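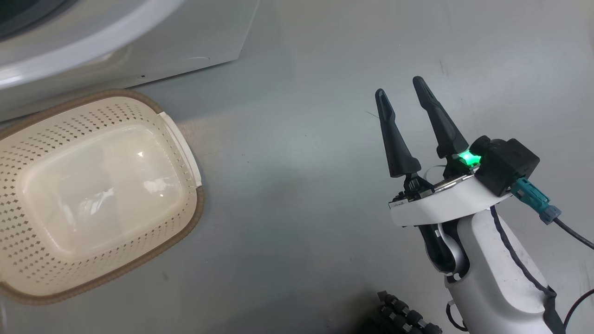
Who can apply for the stringing and court equipment post at Zomthorpe?

Anyone with at least two full seasons of paid racket stringing, on any circuit or in any shop, who is free from April through October and can lift 50-pound loads. A coaching certificate is not needed and will not be weighed.

Position: Stringer and Equipment Technician (seasonal, full time)
Employer: Zomthorpe Tennis Center
Reports to: Kane McPhee, Head of Operations
Openings: 2

Background

Zomthorpe has run clay court tennis since 1921. The center now has 14 outdoor clay courts, four indoor hard courts and a stringing room next to the players' entrance. It hosts the Clavum Open, a week of men's and women's singles and doubles with qualifying, and the Noiphan junior series, which is played over three separate weekends. Outside those dates the courts are used by members, visiting college teams and the resident training group.

Stringing was contracted out until last season. It is now done in house, and the two posts advertised are the first to be filled under the new arrangement.

Duties

The technician strings rackets for members and tournament players, to the tension and pattern given on the player's card. In a normal week the load is light and the rest of the shift goes to court equipment. During the Clavum Open the room expects to turn out 400 rackets in the week between all staff on shift, including two temporary stringers hired for the event. The first requests come in before 7 a.m. and the last are usually returned after the night session.

On-court requests during a match take priority over everything else on the bench. The target for these is 20 minutes from the time the racket reaches the room.

Other duties are as follows.

Calibrate each stringing machine at the start of every shift and record the reading. Machines that read more than one pound off are taken out of use until adjusted.

Keep the string stock list current. Reels are logged by gauge, type and date opened. Polyester and natural gut are stored separately.

Maintain nets, center straps, singles sticks and windscreens on all courts. Net height is checked at the center and at both posts before the first match of each day during events.

Prepare the ball stock. Cans are issued by court and by match, and used balls are sorted for the practice baskets.

Wash and dry the tournament towels, bibs and grip cloths overnight during event weeks. This is shared between the technicians and the locker room staff on a rota.
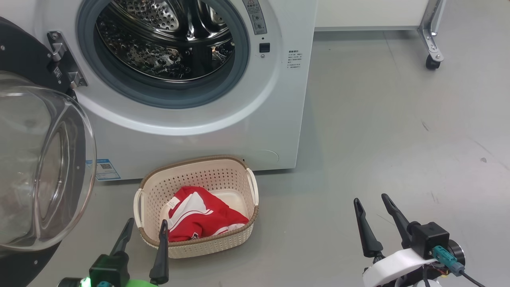

Work on the clay itself – watering, rolling, line repair – belongs to the grounds crew and is not part of this post. Technicians may be asked to help cover courts in rain.

Requirements

Two seasons of paid stringing, as stated. Applicants should be able to string a standard 16x19 frame in 25 minutes or less with no misweaves, and should be familiar with both two-piece and one-piece patterns. Experience with electronic constant-pull machines is required. Experience with drop-weight machines alone is not enough.

A working knowledge of grip building and handle shaping is useful. So is some Spanish or French, as a large part of the qualifying field travels from abroad.

Applicants must be at least 18 and have the right to work in the country for the full contract period.

Terms

The contract runs from April to the end of October. Hours average 40 a week outside events. Event weeks run longer, with overtime paid at one and a half times the hourly rate. Stringers also receive a bonus of 300 dollars at the end of the Clavum Open if they have worked every assigned shift.

Shared housing is available within walking distance of the site. The charge is 90 dollars a week, taken from pay, and covers heat, water and internet. Staff meals are provided on event days only.

Work shoes and two staff shirts are issued. Hand tools are provided, though most stringers prefer to bring their own awls and pliers – these should be marked before the first shift.

Selection

Short-listed applicants will be asked to attend a bench test in the stringing room. The test takes some 90 minutes. It consists of two frames, one in polyester at 52 pounds and one hybrid with gut in the mains, followed by a calibration check and a short interview. Frames and string are supplied. Travel costs are not covered.

The bench test is run by Fuseini Sulemana, who has supervised the room since it was brought in house and will set the shift plan for the season. Results are given within a week. Applicants who are not selected may ask to be placed on the list for the temporary posts.

How to apply

Send a one-page resume and the names of two people who can speak to your stringing work to the operations office at Zomthorpe, marked "Stringer." List the machines you have used, by type, and the largest number of rackets you have strung in a single day. Cover letters are optional and should not run over one page.

Payroll for seasonal staff is handled by Tristesine, who will contact successful applicants separately for bank and tax details. Do not send these with the application.

Applications close at 5 p.m. on the last day of February.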